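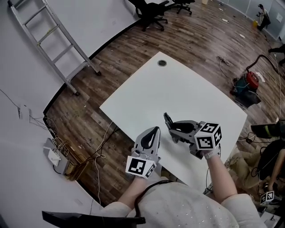

Every equipment budget I have ever been shown has the same shape. There's one enormous number at the top, which is the robot, and then a little line at the bottom called "sundries" or "accessories" that somebody filled in while waiting for the kettle. I've written a few like that myself, so I'm not throwing stones. But I've come to think the bottom line is the one to write first, and I'd like to have a go at persuading you.

When we set up our room in Brirnness we did it the usual way round. We compared arms for weeks. Payload, reach, warranty, how quickly an engineer would come out if it fell over. The Bovetti quote went round the office so often that people could recite it. Meanwhile the hand-held grippers, the things a person would be using all day to show the robots how a job is done, went on the order as a single line with no quantity agreed. We bought one pair. One pair! Then we were surprised that only one person could work at a time.

So here is my first opinion: buy the hand tools before the arm, and buy more of them than you think you need. A person with a gripper in each hand can start on the first morning. An arm can't. It needs a base, a safety check, a bit of software that doesn't quite match the version you have, and a fortnight of someone being cross with it. All that time you could be collecting demonstrations and finding out which tasks are worth teaching in the first place. We dropped two of ours after 16 sessions, and I'm very glad we hadn't bought special tooling for them.

My second opinion is about the dull stuff, and I feel quite strongly about it. Our second order came to £1554, and not a penny of it was for anything you'd call a robot. Spare finger pads, wrist straps, new marker cubes (the printed faces scuff, and a scuffed marker is a session thrown away), longer cables, a better power strip. £469 of that was cables and power alone. I remember the face of the person who had to sign it off. They thought we'd made a mistake, and asked whether some of it could wait until the next financial year. Well, no — you can't hold half a demonstration.

People also forget the room. A decent table costs very little beside an arm, but you want it big enough to work at with both elbows out, and you want to decide where the cables go before anyone sits down. Sockets are always on the wrong wall. Budget for chairs people can stand for a whole afternoon, and for someone's time to tidy up and put things back, as that is real work and it does get done by somebody, paid for or otherwise.

I know the argument the other way, and it isn't a daft one. Big purchases are easier to get approved than small ones. If there's money this December and there may be none next year, you grab the expensive thing and scrape together the rest later. The Maurya project did precisely this and they'd say it worked out. Perhaps it did, but their arm sat under a dust sheet for five months waiting on parts that cost less than the delivery charge, and I'd count those months as money.

What I'd like to see is a budget with the order flipped. Start with the people and how many of them will be working at once. Then what goes in their hands, then spares for all of that, then the table and the power, and only then the arm. If the arm no longer fits, buy a smaller one or hire one for the spring. Narkau did their last plan like this and it ran to a page and a half, with the robot on the second page. I've been pinching bits of it ever since, mainly the spares list, though I'd double the wrist straps.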